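Speaker notes, club evening, 9 September 2014
Mutua Masanja

Slide 1. Title only. Say thanks for the invitation and get going.

Slide 2. What the talk covers: pacing a junior golfer through a four-round event. Rorkham Juniors, August. I walked all four rounds with our group and kept the cards.

Slide 3. The course. Rorkham is short but the greens are small. Back nine plays into the wind most afternoons. Mention the 11th, par 3 over water, everybody in the room will have a story about it. Keep this to a minute.

Slide 4. Scores by round. Our players dropped most of their shots on the last five holes, on all four days. Pause here and let people read the table.

Slide 5. Why the last five. They quit eating after the turn. They stopped using the yardage book. Two of them were hitting driver on 16, 118 yards of extra carry for no gain. Ask who has done the same.

Slide 6. What we changed at Hiseck two weeks later. Snack on the 10th tee and again on 14. Club choice for the closing holes written down the night before. No swing talk between rounds.

Slide 7. Packing and clothes. Early tee times are cold even in summer. Lay everything out on the bed the evening before, warm layer included.

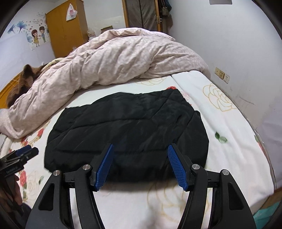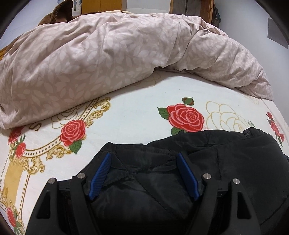
Slide 8. The night before. Lights out by ten, phone with a parent. Zultasent sheet filled in and put in the bag (hand out copies now, they are in the blue folder).

Slide 9. Parents. Walk ahead of the group, don't stand behind the tee. Cârstea has a good written policy on this and we should borrow it.

Slide 10. Questions. If none, go back to slide 4 and take the 16th hole in detail.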